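Workbench > Notes > Budget and buying

# What the second arm cost, and what I'd buy first next time

Posted in December | 14 comments | 33 shares

I put off writing this because the spreadsheet was a mess. It had one tab from before we ordered anything, one from the week we ordered everything, and a third that I started when the first two stopped agreeing. I have now merged them, and the total for the second arm and everything that came with it is $2,991.

The plan at the start of the year was a single arm doing simple pickups. We had that running by spring on the Brondadeo kit, which we bought used with the power supply and one gripper. It did fine with blocks and cups. Then we switched to clothes, and one arm with clothes is mostly a way to push a shirt around a surface. If you want to hold one edge and work on another, you need two.

So the question was whether to buy a matching Brondadeo arm new, find another used one, or sell the first and get a two-arm package from Trelham. I spent most of a month on this and it did not need a month.

The Trelham package was nice. Both arms come calibrated to each other and mounted on one base. It was also well past what we had, even with the resale of the first arm counted in at a price I would not have gotten. The quote was good for 60 days, and I let it run out without writing back, which I feel a little bad about because the person on the phone was helpful.

A used match would have been the cheapest. I watched the listings for weeks and saw two. One had a stripped wrist joint. The other was gone by the time I had approval to spend. If you have to ask someone before you spend, used gear is hard, and you should plan as if you won't get any.

We bought new. The arm took up most of the budget, as expected. What I got wrong was everything else. My first tab had a line called "misc" and I had put a small round number in it. That line ended up being a second gripper, cables, camera brackets, a spare camera, a longer rail, clamps, a second power supply, and fabric to work on. All of it was needed and none of it was expensive by itself.

Cables deserve their own line. The ones that ship with the arm are sized for an arm sitting next to its controller on a desk. As soon as you move the arm to the far side of the work area, they are short. We ordered extensions, and two of them were the wrong connector, so we ordered again. Measure the path the cable will take with the arm stretched all the way out, then add slack.

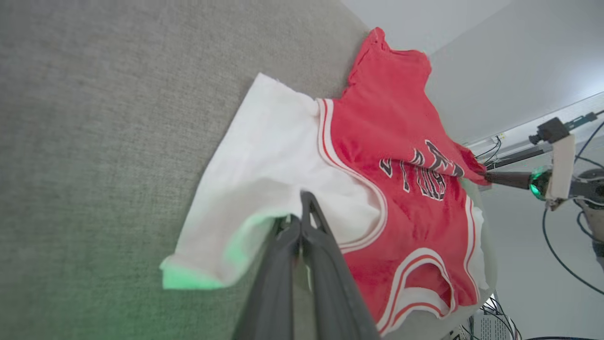
Strazds Soft Goods Handling Group

For the clothes themselves I had budgeted nothing, on the theory that everybody has old T-shirts. Everybody does, but for testing you want to be able to replace an item with the same item. We started with donations and ended up buying basics in multiples. A white T-shirt is a good thing to own a stack of. Something with trim and lettering, like the red basketball jersey, is useful for a different reason - it feels different to grip from one part to the next, and an arm that does well on plain cotton can do badly on it. I'd set aside money for both kinds and keep them in a bin away from the shop rags. We lost a few shirts to the shop rags.

The work surface was another thing I hadn't priced. We had been using a bare tabletop, and the fabric slid whenever a finger touched it. Covering it in a gray upholstery cloth from Florura helped a lot. It was the cheapest item on the whole list and I wish it had been the first. Get it in a neutral color. We tried a patterned remnant and the cameras did not like it.

Brackets we printed ourselves. The white ones came off our own printer and they look it, but they hold a camera where we want a camera. I counted the filament as free in the first tab and it isn't, once you have reprinted the same part four times to get the angle right. I now put a spool on every order.

Some things I would move around if I were doing the budget again:

The spare camera should be in the first order. A wrist camera takes more knocks than anything else on the rig, and when ours died we waited on shipping with two working arms and nothing to see with.

Gripper fingers wear. Buy a second set with the gripper, because shipping on them alone is close to the price of the part.

The second power supply I first left off, thinking one could feed both arms. It could, until both arms lifted together. Read the peak number on the data sheet and skip the typical one.

The longer rail was worth it. I would have bought a shorter one to save a little and then bought the long one anyway.

One thing we did not need was the extended service plan. I priced it, and for one arm it came out close to what a replacement joint costs. With a bigger setup it might make sense. I would also skip the carrying case unless you travel with the equipment. Ours is holding printer supplies.

Time is the other cost, and I never know where to put it. The arm was up on its mount the day it came. Getting the two arms to agree on where things are took much longer, and that was the part the Trelham price would have covered. I still think we made the right call for our size. If I had to pay somebody by the hour to do the setup, I'm less sure.

For next year I have asked for a smaller amount and split it in two. The first part is parts and spares, ordered in one go. The second stays unspent until summer, for whatever we find out we're missing. Last time I spent the whole thing up front and then had to go back and ask for cable money, and that is not a fun email to write.

If anyone has run the Brondadeo arms with a third-party power supply, leave a comment with the model. I've seen mixed reports, and I would like to have that settled before the next order goes in.

14 comments | Share this post

Get new posts by email. We send one message a month and you can unsubscribe whenever you want.

This site uses cookies to remember your settings. Accept | Manage preferences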